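August, 21:40
By Cyprian Laskowska

Print this entry | E-mail this entry

Second evening comparing fingers on the arm. The Mernard set has the orange pads and goes on first, with the mug as the target. Grip servo closed position set to 838, open to 383. 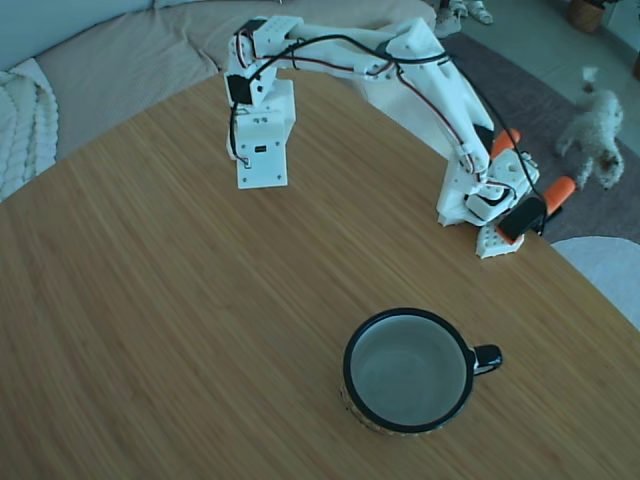 Elbow droop is unchanged from last week, so I left the offset at 136 and moved on to the wrist camera. Orsolya wants the Nadari unit kept at fixed focus. I would sooner refocus it at finger distance and redo the calibration, as small parts lose their edges close up. 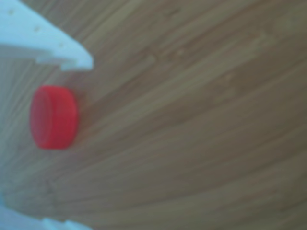
Wrist view, red cap between the fingers.

Colour threshold should cope with that. Edge fitting I doubt. Ask Etornam for the lens spacer.

Recent entries
Servo noise at low speed
Mutcombe controller, first run
Cable routing again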